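Chapter 4
Why People Stay Put

Most books on migration begin with those who leave. We begin with the people who don't, and with a doubt about the usual story told of them. That story says cheap travel and office jobs done from home have cut people loose from place. If so, the town of Kirkent should have emptied long ago. In 1985 it had 1359 residents. At the last count it had 953, a real loss, but a slow one for a town whose mill had closed.

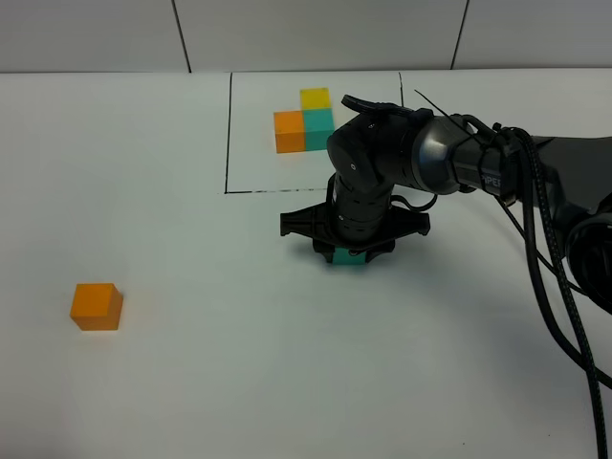
Economists like to treat a move as a simple sum: wages there, minus wages here, minus the cost of the truck. Spyros Mavromatis built his well-known Grasitz model this way, and it predicted that nearly half of Kirkent would go within ten years. They did not. In the model a household can be picked up and set down anywhere. Real households have a mother down the street and a house that won't sell.

Audrey-Anne Boychuk interviewed 222 of the stayers. Her findings deserve some doubt too, as people asked why they stayed tend to give reasons that flatter them. Section 4.1 looks at how she worded her questions.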